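The Harbour Board of Brornport resolved in May that the ferry to Gilolton should cease, and the duty of informing the passengers fell to Annelies Prins, who had been Clerk to the Board for long enough to have drafted the notice that first announced the service. She drafted the second on the same stationery. It stated that the crossing would be withdrawn at the end of the season, that holders of unexpired tickets might apply for a refund, and that the Board wished to record its thanks to the master, Mr Dirk Geerts.

Mr Geerts read the notice on the landing stage and came up to the office to object to it. He did not dispute the decision. His objection concerned the word "season". The ferry had never kept a season. It had run in all months, and he wished the notice to say so.

"The Board's minutes refer to a season," said the Clerk.

"Then the minutes are wrong as well."

She made a note of his remark and undertook to look into it. It was her practice to look into everything that was said to her across the counter, and over the following week she brought up from the strongroom the passage books of the ferry, in which each master had entered the date, the weather, the number carried and any matter requiring the attention of the Board. The books went back through five masters. The earliest had been kept by a man named Bergmann, who wrote a small upright hand and had little to say about the weather.

Mr Geerts was found to be correct. There was no month in any year in which the ferry had not crossed. There were days on which it had carried no one, and Bergmann had entered these with the same care as the others: a date, a nought, and his initials. In one winter there was a run of such entries covering a full page. At the foot of it he had written, "Crossed as usual. Lamp seen at Gilolton."

The Clerk read this entry several times. She then turned back and found that the lamp was mentioned elsewhere, always in the column reserved for matters requiring the attention of the Board. It was mentioned by the master who followed Bergmann, and by the one after him. Nothing in the minutes showed that the Board had ever attended to it.

She wrote to Mr Geerts requesting an interview, and he came at four o'clock with his cap in his hand.

"I am asked to close the books," she said, "and there is an item outstanding. What is the lamp?"

Mr Geerts looked at the page for some time.

"There's a house above the slip on the other side," he said. "Whoever has the house puts a lamp in the window until the last boat is in. It was done for Bergmann and it's been done since. You write it down so that they know it was seen."

"They do not see the books."

"No," he agreed. "But you write it down."

The Clerk asked who had the house at present. He said that it was an old lady from Drarnent who had taken it after her sister, and that she had never once been aboard the ferry, being afraid of the water.

It was established that the last crossing would leave Brornport at six in the evening. The Board, having been advised that some form of ceremony was customary, voted 404 crowns towards it, and the Clerk was instructed to make the arrangements. She engaged the school band. She ordered a wreath and had a brass plate engraved with the name of the vessel. She also removed the word "season" from the notice and had it printed again at her own expense.

There remained the question of the flag. The Board's regulations required that a vessel leaving its service should fly a black pennant on her final passage, and no person then employed by the Board had ever seen it. The inventory gave its place as the lower store, shelf 39. The Clerk went down herself, and found it folded in brown paper with a sprig of something that had long since gone to dust.

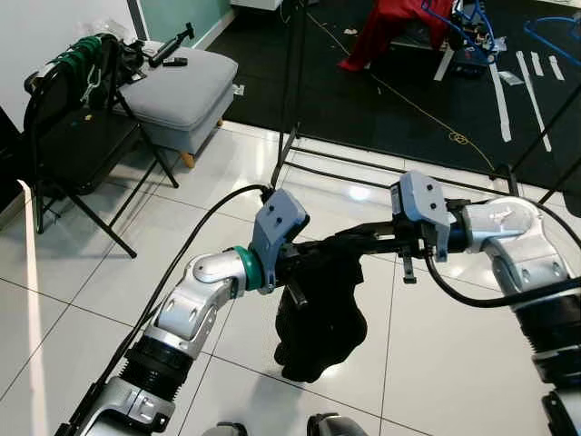

The pennant had been made for a larger ship, and its size was the first difficulty, for the mast of the ferry was short and the cloth would have trailed on the deck. The Clerk carried it up to the washroom and shook it out to judge how much might be taken in. Black cloth keeps its secrets, and when it is held up by the top and left to hang it shows hardly a fold, only its outline and an uneven hem against pale tiles. She could find no mark on it until she passed her hand along the lower edge and felt stitching. A few letters had been worked there in black thread, where they could not be read except by touch. They were Bergmann's initials.

She did not take in the hem. She informed Mr Geerts that the regulation would be waived, and that he might fly what he pleased.

On the evening appointed there was a crowd on the quay which the newspaper later gave as 2,000, and the band played until the light went. The Clerk had not intended to travel. When the gangway was about to be raised she was seen to step aboard with a parcel under her arm, and Mr Geerts, who was occupied with the ropes, made no remark.

The water was calm. Halfway over, the music could no longer be heard, and the slip at Gilolton was a grey line below the hill. There was a light above it.

"Will you enter it, or shall I?" said Mr Geerts.

She had brought the book in the parcel. He held the torch while she wrote the date and the number carried, and in the last column, under matters requiring the attention of the Board, that the lamp had been seen. When they had tied up she asked him for the way to the house, and went up the hill to show them the page.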